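3.2 Bench-top coffee stations

The second group of sites in the Wullville survey comprised 63 shared kitchens in which coffee was made with a capsule machine. Instant and filter stations were excluded and are treated in Section 3.4. For each site we recorded the position of the machine on the bench or table, the side on which the water tank was fitted, and the distance between the spout and the place where clean cups or glasses were kept. Distances were measured in centimetres along the work surface, from centre to centre.

Stations were coded with the Morikawa layout scheme, which sorts items by the order in which a person reaches for them. A serving tray was coded as part of the station only when it was kept on the same surface as the machine. 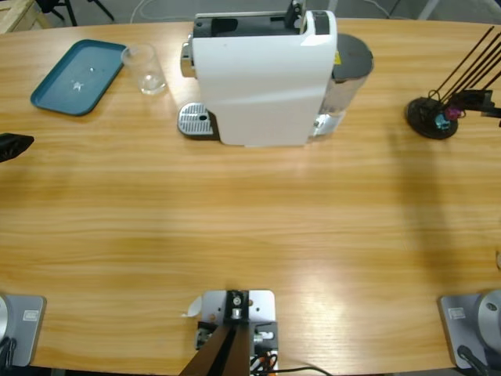 Figure 4. Capsule machine on a wooden table, with a clear glass and a teal serving tray on the same surface.

How far from the spout should the cups be kept? Up to 25 cm is a workable distance, as sites within this range had fewer drips recorded between the machine and the cups.

Over the survey period 919 drinks were logged. Spills were noted most often when the tank was refilled in place, and less often when it was carried to the sink. Tank position had a smaller effect than expected: users at sites with rear tanks tended to turn the machine before refilling, which left marks on softer bench tops. Colour and finish of the work surface were recorded but not analysed. Cleaning of the drip tray was logged separately, using the Hundetti checklist, and is reported in Section 3.3.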